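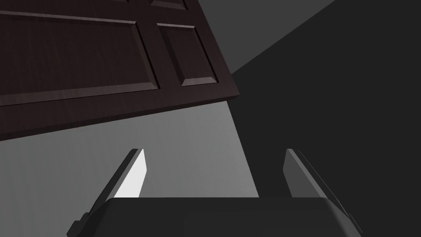

Issue 34

Humwood hall gets its kitchen back, and the Thursday lunch is on again

4 min read

Well, it's happened. The kitchen at the Humwood hall has a working stove, a sink that drains and a licence stuck up beside the fridge, and the Thursday lunch starts again this week after being shut since November. I went down on Saturday morning to have a nosy and stayed for two bowls of soup, so I can tell you the stove works.

If you're new to town, the lunch is the one where you pay what you like into the ice cream tub and get soup, bread and something sweet. My mum went every week for years. It stopped when the old gas line failed its check, and the council (fair enough) wouldn't let anyone so much as boil an egg in there until the whole run of pipe was replaced. We all thought that'd be a fortnight. Ha!

Oluwatosin Sani has run the lunch for as long as I've lived here, and she spent the break cooking out of her own place and dropping off containers to the regulars who don't get out much. She told me her car still smells of leek. "I had pots on the back seat with the seatbelts done up," she said. "I'd take the roundabout at a crawl and everyone behind me would be on the horn."

The repair bill was $1435 more than the first quote, mostly for a new vent hood the inspector wanted over the stove. That was the bit that had people worried. Digby Hapeta put on a quiz night at the Vosach to cover it, and I was on the table that came second last (we don't talk about the geography round). Between the quiz, a raffle for a leg of ham and a couple of very kind envelopes under the door, it was paid off before Christmas.

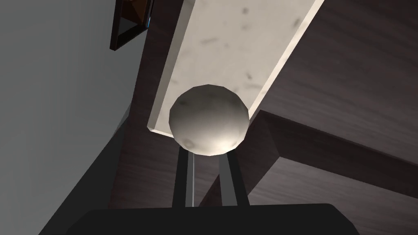

COMMUNITY

So what's changed? The serving window is wider, which means no more passing trays sideways, and there's a proper bench at wheelchair height on the dining side. The old urn has gone to a better place. The new one is a monster and takes ages to heat up, so whoever opens on Thursdays will need to switch it on by ten or there'll be no tea and a riot on our hands.

Ifeanyi Eze did most of the tiling and I have to say it's lovely, a soft green with white grout that he's already worried about. He asked me to ask all of you, through these pages, to please wipe up beetroot straight away. Consider yourselves asked.

They're still short of a few things. The list on the noticeboard says soup ladles, tea towels, a big colander and a bread knife that cuts bread. If you've got spares at home, drop them in any morning before noon. No more mugs, please! There are about 200 mugs in that cupboard already and Oluwatosin says if one more turns up she's going to start giving them out as dessert.

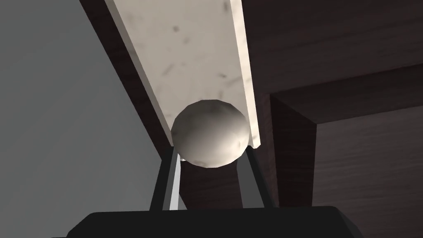 The menu for the first lunch is pumpkin soup, soda bread and Oluwatosin's coconut dumplings, which were the subject of some argument on Saturday. Uchenna Idahosa reckons they should be rolled quite small so they cook through, and Digby likes them the size of a cricket ball. I'm with Digby on size, but mine never come out round. I always end up with something like that pale ball at the bottom of the marble plank, flat little faces all over it and the outline a bit lumpy, and I've been told by my own children that they look like rocks. They taste fine. Uchenna's tip is to wet your hands between each one and stop fiddling with them, and I'm going to try it this week with the leftover coconut I've got in the pantry.

There's a vegetarian soup every week from now on, and a gluten-free loaf if you ring ahead. Uchenna is taking the names, and her number's on the hall door and in the window at Shehu, next to the bus timetable.

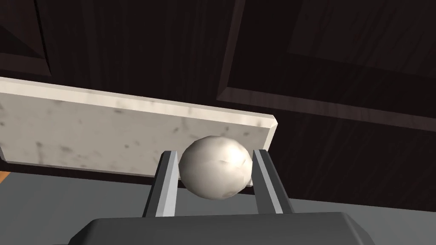
White ball between the gripper's fingers.

A word about getting there. The car park behind the hall is still half dug up from the pipe work, and the fence down the lane side won't come down until the concrete's done. Park along the oval if you can and walk across. The 6 bus stops right outside and the driver will lower the step if you ask. Oduor Kimaro is doing pick-ups in his van again for anyone past the bridge, and he'd like to know by Wednesday night so he can work out the order (last time he did it off the top of his head and drove past his own house three times).

They could also use a few more hands on the washing up. It's an hour, maybe a bit over, the radio's on, and you get fed first. I've put my name down for every second week, which my husband finds very funny given the state of our own sink.

Doors open at half past eleven, soup from noon, and they'll keep serving until the pots are empty. The choir from Hamine has promised a few songs while everyone's on dessert. The ice cream tub will be on the table by the door in its usual spot, and yes, it's the same tub.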